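**Kaltwood two-arm bench cell: a review from the people who have to work beside it**

We've had the Kaltwood cell on our sorting bench at Flederville for 3 months now. It came through Romaniuk, who handled the sale, the install and a morning of training that most of the afternoon shift missed. I've been on small parts for a long time and I wasn't asked whether we wanted it, so weigh that as you like.

The pitch was that two arms would take over the fiddly stage, where small plastic housings get picked up, turned and passed along, and the rest of us would be "freed up for higher-value tasks." I'm still waiting for somebody to write down what those are.

**Build and setup**

The cell is well made, I'll give them that. The enclosure is aluminium posts and plain pale panels, and the arms bolt to the front rail. Less impressive is the bare electronics sitting beside the bases with thin wires hanging off them. For the money I'd expect a cover. Our cleaner won't go near that corner with a cloth, and I don't blame her.

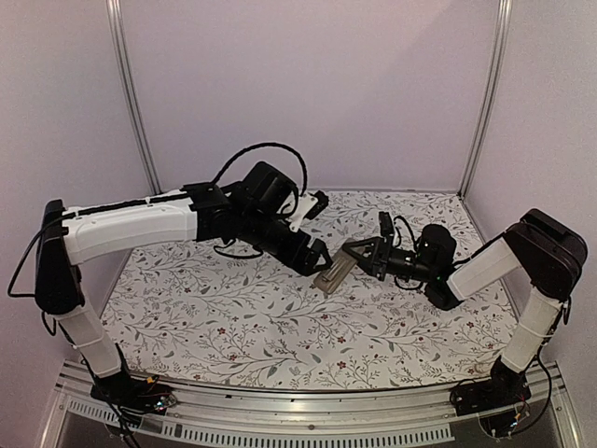

*Both grippers on one ridged piece, just above the mat.*

Holding a part between two arms is what you're paying for, and it's the thing a cheaper single-arm unit can't do. When it goes well it's neat to watch. When it doesn't, the cell stops and beeps until a person comes over, and that person is me or whoever is closest. Each stop is short. They still break up your morning, and they don't appear on the productivity sheet because the sheet only records what the arms finish.

**Speed**

Romaniuk's quote was for 100 parts an hour. On our own tally, over one ordinary Friday, it averaged 50. A practised pair of hands beats that before smoko. The counter-argument is that the cell doesn't get a sore neck, and that's fair. My wrists have been better since it arrived. I'd have taken a decent chair and proper job rotation as well, but nobody priced those.

**What changed on the floor**

We went from 3 people on the bench to 2. The third wasn't let go, she was moved to packing, where the hours are worse. Management calls that redeployment. The job left for the rest of us is mostly loading, watching and resetting, and watching is more tiring than it sounds. You can't chat properly and you can't get into a rhythm.

There's also the skill side. New starters used to learn the parts by handling them. Now they learn the reset screen, and when the cell is down they're slow, through no fault of their own.

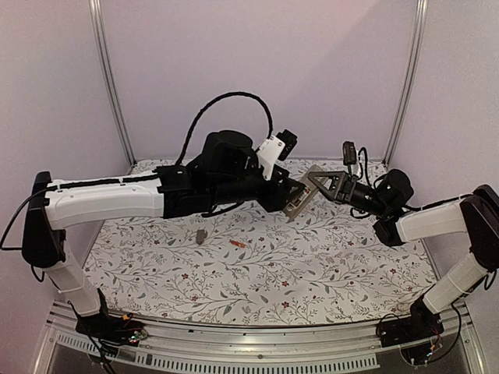

*Left arm holding the see-through piece, with two small items on the cloth below.*

Clear plastic was the bit I doubted most. Zastine, who supply the vision software, say it copes with see-through parts thanks to the wrist cameras. My experience is mixed. Mornings are fine. Late in the day, with the sun through the side door, we get more stops. Romaniuk suggested a blind. We bought the blind.

Small loose pieces are my other gripe. If something small ends up on the floor of the cell, you pause the arms, reach in, clear it and restart. Make sure whoever does your training covers that properly, as ours spent longer on the warranty.

**Support**

Phone support is polite and knows the product. Getting someone on site took until July, and the first visit fixed a cable and nothing else. Spare gripper fingers come quickly.

**Would I buy it?**

For dull, repetitive handling where you can't find staff, maybe, on a trial with your own numbers and with the bench crew in the room when you set them. As a way to save a wage, I haven't seen it do that here once you count the resets. Ask for the stop log before you sign anything. We had to ask twice for ours.

2 stars, and one of those is for my wrists.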